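Ticket 398: Clearance rule for close-standing pieces
Site: Pundlow test room
Status: Open, awaiting review by Hondent
Last update: Sat 20 June

Request. The site asks whether the Hurnus handling standard, section 23, applies to board-game tasks. The section requires the operator to confirm finger clearance on both sides of a target before the gripper is allowed to close.

Response. Section 23 applies to every task in which objects stand upright and unsecured. Board games are not exempt. The operator must stop the arm if clearance cannot be confirmed from the wrist view.

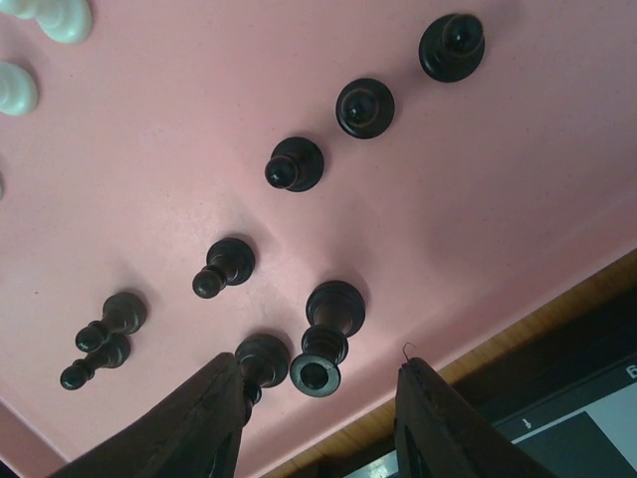 Clearance is to be judged at the fingertips and at the widest part of the neighboring object. A target between the fingers does not by itself satisfy the rule. Where a second dark chess piece stands directly beside the large one and is partly hidden by the left finger, the operator is to record "clearance not confirmed" and request a second view. Pawns farther back on the pink surface do not affect the entry.

Action. Jabłońska to add the wording above to form 251. Existing entries remain valid until the form is reissued.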